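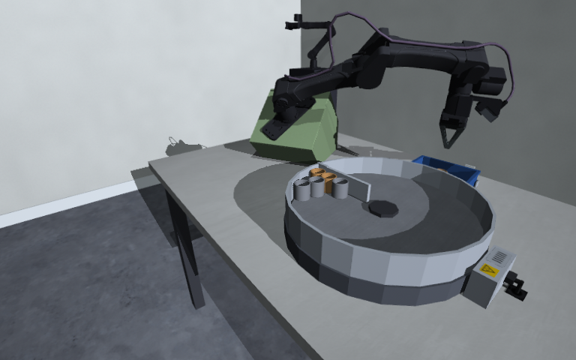
A black robot arm above a blue bin, in a computer rendering.

Bandcombe's drawing school says its new course, Coteo, will cure beginners of the eraser habit in 13 weeks. The fee is 70 dollars, and the school has shown no student work to back the claim.
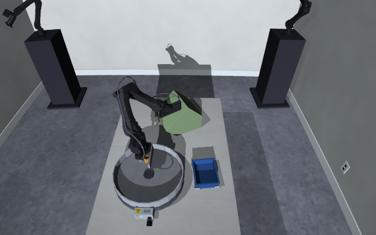
Perspective is where the promise looks thinnest. Coteo gives it 2 evenings, both on plain interiors. Even a bare rendered room, with a white baseboard running diagonally down toward a corner, takes most beginners longer than that to draw convincingly.

The Kotberg studio dropped a similar course last April — few students finished it. Bandcombe is taking sign-ups now.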